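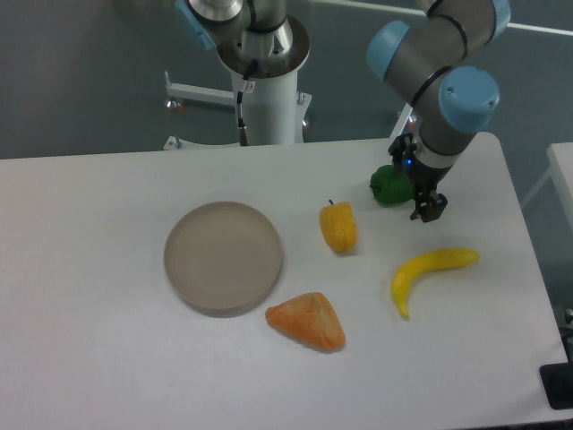
How to Clean and Sort Plastic Play Food

Play food gets handled all day, dropped on the floor, and put in mouths. A set that gets a wash every week or two stays bright for years. These steps are for hard, one-piece plastic food such as peppers, bananas, and slices of bread, plus the plates that go with them. Felt and painted wood need a different method.

Time needed: about 11 minutes of work, then drying time.

What you need

A dishpan or clean sink
Mild dish soap
An old soft toothbrush
Two dish towels
White vinegar
A shallow bin for each group of food

Step 1. Clear a table

Use a flat, wipeable table with good light. Tip the set out and spread it so that no two pieces are touching. Pull out anything cracked or with a sharp seam and throw it away. Check small parts like stems by tugging on them. If one comes loose, the piece goes too.

Step 2. Look for holes

Hollow pieces often have a small hole in the bottom left over from molding. Put these in a separate pile. They should be wiped, never soaked. Water that gets inside will stay there and turn black.

Step 3. Wash

Fill the dishpan with warm water and a squirt of soap. Soak the solid pieces for 5 minutes. Scrub the grooves with the toothbrush. On bell peppers the dirt collects between the lobes and in the ring around the stem. On plates it sits where the rim meets the flat part.

Wipe the hollow pieces with a damp, soapy towel, then again with plain water.

Step 4. Take off marks

For crayon, rub with a little baking soda on a wet finger. For sticker glue, use cooking oil, wait a while, and wash again. Skip bleach and nail polish remover. I ruined a yellow Tessier lemon with remover in March and the shine never came back.

If the pieces smell musty, rinse them in one part vinegar to four parts water.

Step 5. Dry

Lay everything on a dry towel, stem side down for peppers. Turn the pieces over once. Leave them overnight if you can. Do not use a hair dryer on thin plastic.

Step 6. Sort

Sort by kind, with vegetables in one bin, fruit in another, bread and pastry in a third. Plates stack on the shelf above. Young children who can't read labels yet do better sorting by color, so a banana and a yellow pepper can share a bin, and a green pepper goes in the next one.

Our playroom at Bornurdale has 58 pieces and uses four Cikerico bins. They are low enough for a three-year-old to reach into.

Put the bins back only when every piece is fully dry.

Written by Lautaro Olivares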